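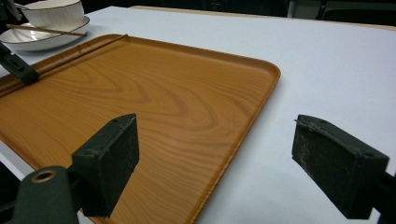

Wood-grain plastic tray on a white cloth, with a bowl, plate and chopsticks behind it.

How to clear a table with a serving tray
By Birdie Ambrose

A large tray saves a lot of walking between the table and the kitchen. It also makes it easy to drop a lot of crockery at once, so it is worth learning to load one properly. This page covers clearing a table laid with bowls, plates and chopsticks, then cleaning the tray and putting it away. The same method works for knives and forks.

What you need

A large rectangular tray with a raised rim
A damp cloth and a dry tea towel
A small bowl or jug for leftover liquids
A thin rubber mat, if your tray is slippery

I use moulded plastic trays with a printed wood grain. They are light, they wipe clean and they don't mind a knock. Real wood looks better but needs drying straight away, and it marks if you leave a wet bowl on it. My first tray was a Harkov, which was a good size but had almost no rim. The one I use most now is a Bergate. Whatever you buy, run your thumb round the rim before you pay for it. You want a rim that you can get your fingers under without scraping your knuckles on the table.

Before you start

Wait until everyone has finished. Clearing one person's bowl while the next is still eating is bad manners and it makes for a muddled tray.

Make a space on the table big enough for the whole tray. Move glasses and sauce dishes to the far side first. Check there is no cloth folded up under the tray, as a ridge underneath will make it rock when you put weight on it.

Look at the route to the kitchen as well. Open the door, push the chairs in and move anything on the floor. You won't be able to see your feet once the tray is up.

Loading the tray

1. Put the tray down flat, with one long side facing you. If the table is crowded you can set it at an angle while you load, but turn it square before you lift.

2. Empty any leftover soup or tea into the small bowl or jug. Carry that to the kitchen separately. A bowl with an inch of broth in it will slop over the side at the first doorway, and then you have a wet tray with everything sliding on it.

3. Take the chopsticks off the plates and lay them together along one long edge of the tray, inside the rim. Do this before you move any plates. Chopsticks left across a plate roll off as soon as it tips.

4. Scrape scraps onto one plate. Use a spoon for this if the plates have a gold or coloured rim, and keep it away from the edge. The trim on a lot of older porcelain is delicate.

5. Stack the plates in the middle of the tray, largest at the bottom. I stop at 6 on a big tray. The plate with the scraps goes on top.

6. Set the bowls either side of the plates. Nest them in stacks of no more than 3. If they are thin porcelain, put a folded paper napkin between each one.

7. Fill the gaps with small dishes. Glasses go on a separate trip -- I have broken enough of them to stop arguing about it.

Lifting and carrying

Slide the tray towards you until the near edge is just over the edge of the table. Take hold of the short sides, with your fingers underneath and your thumbs on the rim. Bend your knees a little and lift straight up. If one side feels heavier, put it down and shift the plates across.

Hold the tray close to your body at waist height. Walk at your normal pace. Going very slowly tends to make people wobble.

With a long tray and a full load it is easier to have 2 people, one at each end. Agree who is walking backwards before you lift, and have the person walking forwards give the directions. Put it down on a clear worktop and unload from both ends evenly. Taking everything off one end first can tip the tray if it is overhanging.

Cleaning the tray

Wipe the tray with warm water and washing-up liquid. Go along the inside of the rim with a corner of the cloth, where soy sauce and crumbs collect. Don't use a scouring pad on a printed pattern. It takes the shine off first and then the print, and the worn patch is always in the middle where it shows.

For tea stains, mix bicarbonate of soda with a little water, rub it on with a soft cloth and leave it for a few minutes before rinsing. I have also used the Planolard cleaning paste, which did the same job and cost more.

Check the label before you put a plastic tray in the dishwasher. Mine went in once and came out with a slight bow. It still spins a bit on a flat surface.

Dry both sides. A damp underside will leave a mark on a tablecloth, and on a white one you will notice.

Storing it

Stand the tray on its long edge between a cupboard and the wall, or in a tall slot with the baking sheets. Avoid leaning it against a radiator or the side of the oven. If you have to store trays flat, put a tea towel between each one and keep heavy pans off the top. My Castellanos rack holds two trays upright and a chopping board, but the board has to go in first.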